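Robot Learning from Demonstration
Course notes, part 4: Learning from hand-held grippers

Handout version: August 1, 2019
Read before the lab. The questions at the end are for discussion and will not be marked.

4.1 What is being claimed

The usual way to teach an arm a task by example is to drive the arm through it. You hold a joystick or a second, smaller arm, the robot copies you, and everything gets logged. The results are clean and the work is slow. Most people who have tried it for an afternoon come away with a handful of usable runs and a sore neck.

The method in this part does away with the arm during collection. A person holds a gripper in each hand, does the task, and a camera mounted on each gripper records it. Later, a robot fitted with the same fingers and the same camera is trained to produce the motions that were recorded. The argument for it goes like this: if the camera sees the same thing in both cases, the learner should not care who was holding the tool.

Note the word "should". A great deal of this part is about that word.

4.2 What the camera has to give us

Three things must come out of each recording.

(a) The path of the gripper through space. The camera moves with the hand, so its own motion has to be worked out from what it sees. In practice this means finding fixed points in the room and following them from one image to the next.

(b) How far the fingers are open. The cheap way is to stick a printed square marker on each finger and measure where the markers are in the image. No wiring, no sensor in the handle.

(c) What the fingers are doing to the object. There is no separate measurement for this in the basic version. The learner gets the picture and must make of it what it can.

Students tend to worry about (c) and take (a) and (b) for granted. I would worry about all three, and about (a) first.

4.3 Where the path comes from

Papers on this method like to show the gripper over a tidy table with the object in the middle. Look at a moment when the tool is pointing somewhere else, with the lens turned up towards the ceiling and half of the view taken up by the gripper itself. The path still has to be recovered through moments like it.

Some of what is visible there is useful. Round downlights, an air conditioner, beams and a railing have sharp edges and stay where they are. A plain white wall gives the tracker almost nothing to hold on to. Roller blinds are not much better, and they can be raised or lowered between sessions, which matters if you hoped to reuse a map of the room. People are worse, since they walk about. And the gripper body is the one thing that never moves in the image at all. If it is not masked out, the tracker may decide, quite reasonably, that the camera is standing still.

Then there is the lens. A very wide view is chosen so that the fingers and the room can both be seen. The price is that straight things bend, more so towards the rim, and any error in the lens calibration shows up there first.
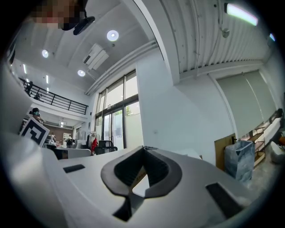 4.4 The marker problem

Finger opening is read from the markers, so ask what happens when a marker is tilted, shaded or blocked. The square becomes a thin sliver, its corners are found badly, and the opening jumps. Common practice is to fill the gap by drawing a straight line between the last good reading and the next one. For a slow movement that is harmless. For a quick pinch and release it can erase the only part of the run that mattered.

I have yet to see a write-up that states how many of its readings were filled in this way. It would take one line in a table. When you write your own report, put that line in.

4.5 The Haltamik comparison

The set we use for the lab is called Haltamik. It holds 1000 recordings of two-handed tasks made with hand-held grippers, and 300 made by driving the arms directly. The accompanying report says that a learner trained on the first group does as well as one trained on the second, and that the first group was much quicker to collect.

I accept the second half. The first half deserves some pushing.

To begin with, the groups are not the same size. "As well as" means that the larger, cheaper set matched the smaller, dearer one. That may be a perfectly good bargain, but it tells you little about the worth of a single recording. The fair comparison would train on 300 of each, and it is missing.

Next, recordings whose path could not be recovered were thrown out before training. The report gives no count. If the failures came mostly when the gripper was turned away from the work, or facing a blank wall, then the surviving set leans towards easy motions. The learner will look fine on a test drawn from the same easy motions.

Finally, the test. There were 105 trials on the real arms, spread over several tasks. Once you split them by task the numbers are small, and a difference of one or two successes should not be given a sentence of praise. Work out the interval yourself before you believe any ranking in that table.

4.6 A second data point, for balance

The Favusix group repeated part of the work in March with different fingers and the same recording method. Their learner reached for objects well and let go of them badly. They put this down to friction in the fingertips. It could equally be the filled-in marker readings from 4.4, and their logs do not let us tell the two apart. I mention it because it is often quoted as a confirmation. Half of it is.

4.7 What I would keep

The idea of sharing one camera view between person and robot is sound, and I expect it to last. Hand-held collection also gets you into rooms where no one would wheel an arm, which helps with variety. My complaint is with the bookkeeping. A method that depends on recovering motion from images should report how often the recovery failed, and where.

For discussion

1. Suppose you could add one sensor to the handle. Would you spend it on the path or on the finger opening? Say what evidence would change your mind.

2. A colleague suggests hanging posters on every blank wall before recording. What would this improve, and what might it hide when the robot is tested somewhere new?

3. Design a check for tracking failure that does not use the same images as the tracker.

4. Rewrite the main claim of the Haltamik report in one sentence that you would be willing to defend with the figures given in 4.5.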